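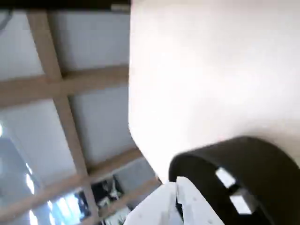
4. Equipment Planning and Cost

4.1 Scope of the purchase

The planning period covered the purchase of one two-arm tabletop station, with the option of adding more stations later. The budget had to cover the arms, the grippers, the work surface, the cameras, spare parts, and staff time for assembly. Floor space and power were already paid for by the department and are left out of the totals below.

Two ways of buying were compared. In the first, a finished station would be ordered from Morkitz, with the arms calibrated before delivery and a service contract for the first year. In the second, motors and control boards would be bought from Jollel, and the white structural parts would be made in house from the Quaye design files. The second way had a much lower list price. It also moved a large share of the work onto our own staff, and most planning sheets we looked at from other groups left that share out.

We set the task before we set the budget. The station was to be used for moving small, light objects between a flat paper plate and an open container on a table. This task needs little payload and a short reach. It does not need the speed or repeat accuracy that drive up the price of industrial arms. Writing the task down first removed several quotes from the list in the first week, including two that were higher than the full budget.

4.2 Direct costs

Direct costs were sorted by how often we expected to pay them. Arms, boards, and the table were treated as one-time costs. Gripper fingers, cables, and fasteners were treated as repeat costs and given their own line. Task objects were bought out of the general supply fund. Paper plates, small cubes, and a plain black container cost so little next to everything else that tracking them was not worth the staff time, although we did buy enough of each to keep the setup the same from one session to the next.

The repeat costs were harder to plan. Fingers wear at the tip and crack near the screw holes. The supplier of the design files gives no service life for these parts, so we used our own records from an earlier single-arm station. On that basis we set aside $900 for replacement fingers and fasteners over the life of the project. Cables were put on the same line after we found that connectors failed more often than motors did.

Figure 3. Two-arm tabletop station with three white cubes on a paper plate and a black container behind the plate.
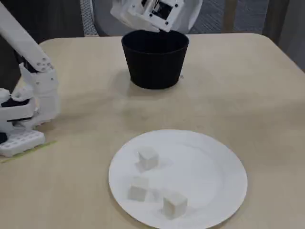 Flono, commenting on a draft of this section, asked why the second arm was in the budget at all. A group with one arm can run a plate-to-container task and spend the difference on a spare gripper and a longer data collection period, and the draft did not show what the second arm would earn back.

The point is a fair one, and we changed the section in response. For the plate task taken alone, a single arm is enough. The second arm was kept for two planned tasks in which one hand holds a container steady while the other works inside it. Buying both arms in one order also lowered the shipping cost and let us share one set of spare parts. If those later tasks had been less certain, we would have bought one arm and left mounting space for another. The revised worksheet now has a column that ties each item to the first task that needs it. Items tied only to a later task are marked as deferrable.

4.3 Staff time

Staff time was the largest cost that did not appear on any quote. We planned 14 working days for printing, assembly, and calibration of the in-house option. The work took 22. Most of the extra time went to reprinting parts with poor hole fit and to tracing one loose connector that showed up as a calibration fault. Assembly of the arms was close to plan.

Time spent after assembly should be planned as well. Each session starts with a check of the fasteners and a short calibration run, and each ends with the objects being put away and the logs copied. None of these steps takes long. Over a full project they add up to more hours than the assembly itself, and they apply to the finished station as much as to the in-house one. We had first counted them as a cost of the in-house option alone, which made the Morkitz quote look better than it should have.
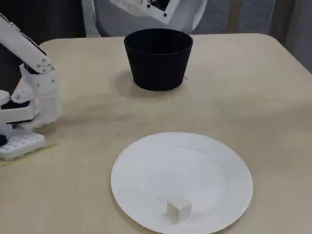 The same correction applies to operator training. A new operator needs practice before the recorded attempts are of steady quality, whichever station is used. In our worksheet, training is entered once per operator, with no link to the hardware, and the cost rises when students leave at the end of a term. Groups that expect frequent turnover should give this line more attention than the price of the arms.

4.4 Spares and downtime

A station that is waiting for a part still uses floor space and staff attention. We compared two policies: ordering parts when something breaks, and holding a small stock from the start. Under the first policy, a failed motor would leave the station idle for 4 weeks at the delivery times quoted to us in January. Under the second, the station could be back in use on the same day if the part was in stock and a trained person was present.

We chose to hold one spare motor of each size, one control board, and a full set of printed fingers. We did not hold spare arm links. These can be printed overnight, and none had failed on the earlier station. The cost of the stock was entered as part of the purchase, so that it could not be cut later without also changing the downtime estimate. In our first budget the two lines were separate — the stock was trimmed during review, and the downtime figure stayed where it was.

4.5 Limits of the estimate

The figures come from one site and one type of station. Prices for motors moved during the planning period, and our printing costs leave out the purchase of the printers, which the department already owned. A group that has to buy printers should add them as a one-time cost and may find the finished station cheaper. We also made no allowance for resale. Used arms of this type have little value once the printed parts are worn, and the boards were expected to go into the next station.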